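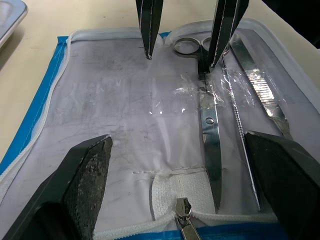
Rajkumari Singhal asked, after the pilot sessions, whether a narrow finger is any use to an operator who can't tell how hard it is squeezing, and whether the same money would be better spent on the controller. We don't have the data to answer her. The second phase of Flavotura is meant to get it, and we need operators.

Call for participants: two-arm handling of small metal instruments, finger and controller comparison

Location: Wenidine, Srivastava Building, Nenotstead
Period: July, with a possible extension
Payment: £70 per session
Closing: when the places are filled

Purpose of the study

Flavotura compares finger sets and hand controllers for two-arm teleoperation. The test material is dissection and instrument kits in zipped pouches. Scissors, scalpel handles and thin rods are awkward for a parallel gripper: they are hard and narrow, they lie nearly flush with the lining, and the film or sleeve they are packed in slides over the metal when it is pinched. Pouches add a soft edge and a zipper, which most of our earlier tasks lacked.

The pilot used one set of long tapered fingers and one set of large blunt ones, with every operator on the same controller. That told us which tasks were slow. It did not separate the effect of the finger from the effect of the controller, as the two were never varied independently. Phase two varies both.

What will be compared

Fingers. Long tapered fingers with plain faces; the same fingers with a thin rubber skin; broad fingers with a coarse textured face; broad fingers with a smooth face. Finger sets are fitted by our staff between blocks. You will not be asked to handle tools or fasteners.

Controllers. A leader-arm pair, where you move two small arms and the large ones copy them, and a pair of handheld controllers with a trigger for closing. The leader arms will be run with and without grip resistance. You will not be told which setting is active, and we ask you not to discuss it with other participants until the period is over.

Cameras. Each arm carries a small camera at the wrist, and a fixed camera looks down on the table. In some blocks you will have all views, in others only the wrist views. Direct sight of the table is screened off in every recorded block.

The arms themselves do not change. Both are the same model, mounted on the same base plate, and speed limits stay fixed for the whole study.

Tasks

Each session is made up of short attempts. An attempt begins when the pouch has been reset to its marked position and ends when you release the object, give up, or reach the time limit. The current task list is:

Open a closed pouch by its zipper pull, one arm holding the edge.
Lift a pair of scissors by the handles and set it in a tray.
Lift a scalpel handle (no blade is fitted at any point in the study) and place it in a slot.
Lift a thin rod from beside another instrument without moving the neighbour.
Remove an instrument from a loose clear wrapping.
Return an instrument to the pouch.
Close the pouch.

Expect to fail a good many of these. Rod lifts in particular had a poor success rate in the pilot, and the failures are as useful to us as the successes. There is no bonus for speed and no penalty for giving up. An operator who forces a lift to avoid recording a failure makes that attempt worthless, so please don't.

One task may be dropped after the first week. Closing the pouch took so long in the pilot that it crowded out the others, and we are still deciding whether to shorten it to the first part of the zipper run.

Session format

A session lasts a morning or an afternoon. Morning sessions start at 9.30, afternoon sessions at 1.30. You will be seated throughout, with a break between blocks. The first session begins with training, which is paid at the full rate and is not counted in the results. Training ends when you can move a practice block between two trays with either arm; most people in the pilot managed that well before the first break.

We are aiming for 400 scored attempts per finger set. To get there we need participants who can come more than once, ideally for four sessions spread across the period. If you can only manage one session, say so when you apply. We will hold a short list of single-session places for checking how much of the result is down to practice.

Who we are looking for

No robotics background is needed. We want a mixed group, and in particular:

people who have never used a teleoperated arm;
people who use tweezers, forceps or fine pliers in their work (watch and instrument repair, laboratory work, dental or veterinary nursing, model making);
people with teleoperation experience on any system, including cranes and remotely operated vehicles;
left-handed people from any of these groups.

The last point matters for the analysis. The pilot group was almost entirely right-handed, and the tapered fingers were on the same side throughout. Finger sets will be swapped between arms in phase two, but that only helps if the operators are mixed as well.

You must be 18 or over, able to sit at a workstation for the length of a block, and able to read text on a monitor at arm's length, with glasses or lenses if you wear them. You need to be able to close both hands on a light handle. If you have a condition affecting grip or movement and are not sure whether to apply, ask first. The leader arms can be adjusted for height and reach, and the handheld controllers need very little force.

You cannot take part if you have worked on the design of any of the fingers or controllers under test. Wenidine staff from other projects may apply but will be placed in a separate group.

What is recorded

We record joint positions, gripper opening, motor current at the grippers, controller input and all camera streams, with a common clock. The control loop is logged at 1000 Hz, the cameras at their own rates. The cameras are pointed at the work. Your face is not filmed. Your hands may appear at the edge of one view during resets.

After each block you fill in a short form: how tiring it was, how well you felt you could judge the grip, and which attempts you would have done differently. There is a space for free comment. Free comments from the pilot were the reason the rubber skin was added to the list, so please use it.

Data are stored under a participant number. You may withdraw at any time, including after a session, and ask for your recordings to be deleted up to the point where the results are pooled. We will write to you before that happens. Payment is not affected by withdrawal. We intend to release part of the attempt data to other research groups, without names or contact details, and there is a separate box on the consent form for this. Leaving it blank does not affect your place.

Safety

You will operate from outside the cell. The arms stop if either controller is let go, and there is a stop button at your right hand and another at the supervisor's desk. A member of staff is present whenever the arms are powered. Pouches are reset by staff with the arms halted. Long hair and jewellery are not a concern at the operator station, but bags and coats have to be left in the room next door to keep the floor clear.

Some people find it uncomfortable to work from a wrist camera, which moves when the hand moves. If you are prone to motion sickness on screens, mention it on the form. You will be given the fixed view first, and you can stop whenever you like.

Practical matters

The Srivastava Building is step-free from the main entrance. The cell is on the ground floor. There is a bicycle rack by the side door and limited parking, which should be requested when you book. Tea, coffee and water are provided; bring your own lunch if you are booked for both halves of a day. Travel within Nenotstead is not reimbursed. Participants coming from further away may claim public transport fares, with tickets, if this has been agreed beforehand.

Payment is by bank transfer at the end of each month in which you attended. A session cut short by a fault at our end is paid in full.

How to apply

Send a short message to the study coordinator, Estrella Cárdenas, through the contact form on the Flavotura page. Please include:

your name and a telephone number or email address;
which of the groups listed above you belong to, if any;
your dominant hand;
mornings, afternoons or either;
how many sessions you could attend;
anything we should know about access, eyesight or motion sickness.

No CV is needed. Replies go out in batches, so allow a week before chasing. If you are offered a place you will receive the information sheet and consent form by email, and you should read both before booking a slot - signing is done on the day, after you have had a chance to see the equipment and ask questions.

Applicants from the pilot are welcome and should give their old participant number if they still have it. They will be scheduled in the second half of the period, after the newcomers have completed their first sessions.

Technical questions about the finger sets or the logging format can go through the same form, marked for the attention of Rajkumari Singhal. Drawings of the broad fingers can be sent on request. The tapered set is still being revised, and its drawings will be released with the results.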